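Section 4. Setting Up the Packing Table

Use this section to prepare a table for boxing single small parts, such as replacement knobs and caps, in the Arkard rigid box. For trays and multi-part sets, go to Section 6.

4.1 Before you start

Clear the tabletop of loose hardware, labels, and offcuts. Wipe the wood with a dry cloth. Do not use spray cleaner on the day of packing; residue transfers to the paper and then to the box.

You will need:
- white paper, enough to cover the length of the table
- one box for each part, with its lid
- the parts for the order, checked against the pick list
- clear tape
- a soft brush

4.2 Laying the paper

1. Lay the first sheet flat, starting toward the back of the table.
2. Place the second sheet end to end with the first. Do not overlap them. An overlap leaves a ridge, and a box set on a ridge rocks when the lid is pressed on.
3. Smooth both sheets from the middle outward.
4. Route any lamp cord to the side of the paper. Keep cable holes in the tabletop uncovered.

The strip does not need to be square to the table. It does need to run under the box and leave clear paper in front for the next one.

NOTE: Small specks on the paper are acceptable for black boxes. Replace the paper for white or cream boxes.

4.3 Placing the box and part

1. Remove the lid and put it aside, inside face down on clean paper.
2. Set the box on the far sheet with the printed face toward you.
3. Check that the pale interior is free of dust. Brush it out if needed.
4. Lower the part into the box with its narrow end up. Let it rest toward one end.

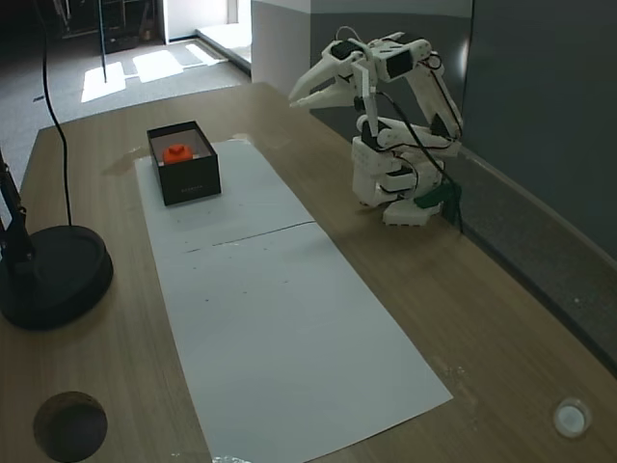 Lalit Saxena, on the Isteldale bench, adds that the lid should stay off until the whole row is filled, and that he turns every box the same way before he starts so a missing part shows up at a glance.

CAUTION: Do not drop parts into the box. The lining marks easily, and a marked lining cannot be cleaned.

5. If the part slides when the box is tilted, add a foam collar from the Macedo kit (item 407). For parts with a wide base, use item 397.
6. Write the part number on the packing slip, fold the slip once, and lay it beside the part. Do not lay it on top.

4.4 Checking before the lid goes on

Look into each box from above. The part should stand upright and should not touch the rim. An orange or red part is easy to see against the dark walls. Black parts are not, so bring the lamp closer when packing those.

Pick up scraps of tape and other debris from the paper between batches. They stick to the underside of the boxes and end up in the carton. 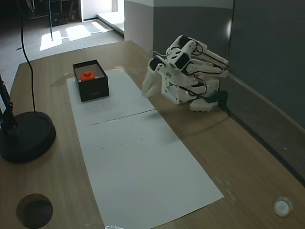 Can the same paper be used for more than one batch?
Use it for up to 21 boxes, then change both sheets together.

4.5 Closing and moving the box

1. Hold the base with one hand and lower the lid straight down.
2. Press at both short ends until the lid seats. Do not press in the center.
3. Move the closed box to the Bodgate carton. One carton holds 140 boxes.

If a lid will not seat, take it off and check the slip first. A slip that has slid up against the wall is the usual cause.

Bodgate Packing Supplies | Customer Support | All rights reserved | Back to top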